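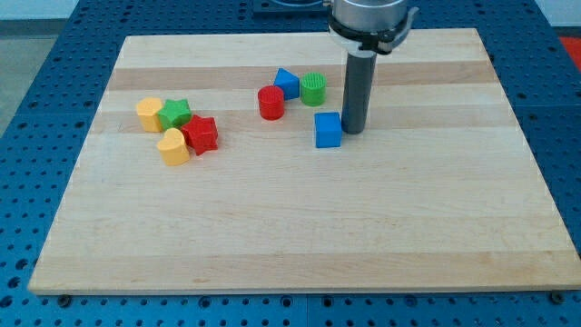
The log for Cell 2 said the arm was pushing low. Lourenço Fonseca read the entry twice, because pushing low could mean a tool fault, a base fault, a calibration fault or a night operator who did not like the arm. He put his bag under the bench and brought up the tool offset on the pendant. The work was simple enough on paper. A straight rod came down beside a block, stopped short of the wood and slid the block where the program wanted it. The maple board lay on the blue perforated table, and the rod stood just to the right of the blue cube with its end nearly on the surface. Nearly was the number he had come for.

The last offset had been entered in January by Marchetti. It had his initials beside it and no comment. Marchetti had gone to the Wultcombe plant in the spring and taken his notebook with him.

Fonseca jogged the arm up, locked it out, hung his tag on the disconnect and fetched the feeler gauges.

"You're going to take it apart," Cero said from the door. She ran the line on the other side of the wall and came in when it was stopped.

"I'm going to measure it."

"Marchetti always took it apart."

"Did it help?"

She considered this. "It was quiet while he did it."

He checked the clamp first. The screws were at torque, and the witness marks he drew across them with a paint pen would tell the next person whether they had moved. There were old marks under the new ones, in a different color, and they still lined up. He wiped the rod with a dry cloth and set a straightedge against it, then turned the straightedge a quarter of the way around the rod and did it again. The rod was straight. He wrote that down.

The base was next. He put a dial indicator on the mounting plate and leaned on the arm with his forearm, the way the manual told you not to. The needle moved and came back. He did it from the other side. It moved the same amount and came back. He wrote that down too, leaving out the forearm.

That left the table and the board. He did not like suspecting a board. A board had no log and no serial number, and nothing in the maintenance schedule said when it had last been looked at. The asset list gave the arm as 3834 and the table as 943. The board was not on the list.

He took off the lockout, set the speed to the lowest value and brought the rod down over the left side until a gauge leaf would just drag under it. Then he moved it across in steps, stopping at each one to try the leaf again. By the middle the leaf dragged harder. Toward the right it would not go in. He backed the arm off and stood there with the leaf in his hand.

"Well?" Cero said.

"The tool isn't low."

"The log says it's low."

"The board's high. On this side."

She came and put her eye level with the wood. "I can't see it."

"No."

He locked out again, cleared the blocks into a parts tray and lifted the board. On the right, toward the back, was a strip of folded paper, pressed flat and glossy. He worked it loose with a thumbnail and opened it. It was a page from a pocket notebook, ruled, in Marchetti's square hand.

Board rocks at back right. Shimmed. Changed offset to suit. Find out why it rocks.

He turned it over. The back was a list of things to buy before the drive to Altadton: coffee, a fan belt, stamps.

"He left you a note," Cero said.

"He left himself a note."

Fonseca ran his palm over the table where the paper had been. The surface was flat. He turned the board over on the bench and laid the straightedge corner to corner, one way and then the other, and could not get light under it either time. Whatever had rocked in January was no longer rocking. Wood took up water and gave it back. The heating in that room had been off for weeks.

He cleaned both faces, put the board back without the paper and ran the leaf across again. It dragged the same at every stop. He took the clearance, worked out the new offset, entered it, and printed the old value and the new one for the binder. He ran the program for 40 cycles at low speed with his hand near the stop, then at full speed with his hand in his pocket. The rod touched the blocks and did not touch the wood.

In the binder he wrote May 14, 2018, and under it: Shim removed from under board. Board now seats flat. Offset reset. Recheck when heating comes on. He added the board to the asset list and gave it the next free number.

There was a line on the form for cause. He wrote weather, crossed it out, and wrote undocumented shim.

Cero had gone back to her side of the wall. He could hear the line starting. He smoothed out the notebook page, punched two holes in it and filed it behind the offset sheet with the coffee and the stamps facing down.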